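Forums » Commercial Refrigeration » Refrigerants and Retrofits

Thread: Anyone running propane in small display cases yet?

kbergeron
Posted 24 February 2018
We just swapped three old Fadberg coolers for the Ditine propane units and I love them! So quiet, and they pull down fast even with the door opening all day. Each case is self-contained, so no more chasing leaks down a long line set. Who else has made the jump?
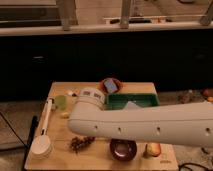
Re: Anyone running propane in small display cases yet?

yeo_bc
Congrats! I'm a fan too, but I wouldn't toss the old gear so fast. A good tech can keep a Fadberg going for years, and 3000 dollars a case is real money for a corner store.

kbergeron
Fair, but ours had eaten two compressors since December. I was done!

fabrice.b
Not sold. Charge limits are tiny, so you end up with a bunch of little systems dumping heat into the store. Did your AC load go up?

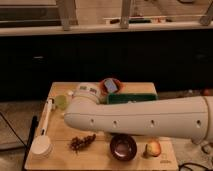
I'd look hard at a CO2 rack before buying more plug-ins — higher cost up front, sure, but the heat goes outside or into your hot water, and I think that's wonderful in a cold climate.

yeo_bc
CO2 for three cases? Come on, Fabrice.

fabrice.b
OK, not for three. For 50, yes :)

kbergeron
Haven't seen a summer with them yet. I'll post the power bills when I have some!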